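Zakdale Under-Bed Drawer on Wheels, set of 2
Review posted 16 March 2020

I bought this set in October, when we moved to a smaller apartment in Fekbridge and lost the big hall closet. The bedroom has one narrow wardrobe and nothing else. After some weeks with boxes along the wall I decided that the space under the bed must do some work.

The set comes with two drawers, two lids and a bag with the wheels. They are sold flat. Each drawer has a bottom panel, four sides and a fabric handle on the front. The instructions are only drawings, without words, and they are good except for the page about the wheels, where it is difficult to see which side of the plate goes up. I put the first one in the wrong way and had to pull it out again with pliers. The second drawer went together much faster.

Please measure your bed before you order. The shop page gives the height of the drawer without wheels, and I think this is not fair to the customer. With the wheels and the lid on, mine pass under the bed frame with so little room that I can't put a finger between. My bed is an old Sotiropoulos model with a low side rail. If yours has a middle leg, check also the width, because the drawer is wide and it will not turn under the bed.

The wheels are the best part. They are made of soft rubber and they run quietly on a wood floor. On the rug they are not so happy. The front wheels roll up the edge of it and then the drawer stops, and you must lift it a little by the handle. I finally moved the rug toward the window, and now I have no problem.

For clothes, I use one drawer for winter sweaters and the other for bedding. The sweaters go in clear bags first, folded flat, so I can find the right one without opening everything. When I change the season I bring it all to the table and sort it there, and usually I find also some other thing that has no place in the apartment, for example books. 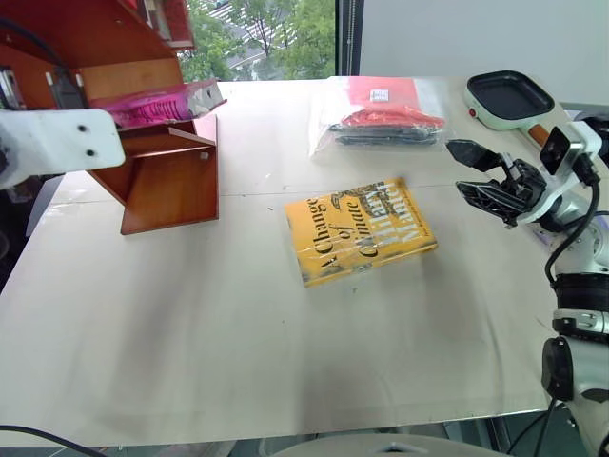 A folded bundle in its clear bag, and a Hilary Mantel for the shelf.

The lid is where I take away points. It is a thin sheet that folds in the middle, and the idea is nice — you can open only the front half and reach in while the drawer is still half under the bed. But it does not close tightly. After one month there was fine dust along the fold. It is less dust than with no lid, of course, but if you want to keep a good wool coat there, put it in a bag first.

I must also say something about the weight. The box says that each drawer can carry 100 pounds. I did not try this and I don't believe many people will. With a full load of bedding the bottom panel already bends slightly in the center, though it does not touch the floor. For books or tools I would take something stronger, like the Dendcombe metal frame drawer that my sister has. That one costs almost double and it makes a terrible noise when it rolls.

Cleaning is easy. I wipe the panels with a damp cloth. The white color shows every mark from shoes, so if I buy again I will take the gray.

What I like:
Quiet wheels
Lid that opens by half
Handle is sewn well and still looks new

What I don't like:
Height on the shop page is without wheels
Dust comes in at the fold
Drawing for the wheel plates

I would buy it again for clothes and bedding, in a room without a thick rug. For the price it is a decent solution, and the wardrobe door finally closes. The shop told me by email that replacement lids are sold separately, but I did not find them on the site yet.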